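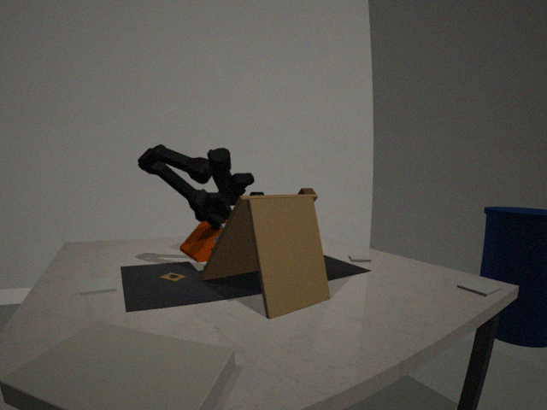 4.2 Checking a planned path in the simulator

Run this check before sending any new path from Kvaran to a real arm.

1. Open your project and select Simulation > Load scene.
2. Set the planner to Allell and the step limit to 2000.
3. Click Update collision shapes. Leaning panels must be loaded as separate shapes – a single box around both will block the open space between them.
4. Set the clearance to 2 mm.
5. Click Plan. The planner makes up to 200 attempts and then stops.
6. Play the path at low speed and watch the wrist and gripper near any panel.

Note: Dim lighting in the viewer does not affect planning. It does affect the simulated camera, so set the lights before testing perception.

CAUTION: Changing the scene does not update a saved path. Plan again after every change, even a small one.

If planning fails, raise the step limit by 1000 and repeat step 5.

Kvaran User Guide, March 2021 | © Luvosholm | Contact: Réka Oláh, Documentation | Back to top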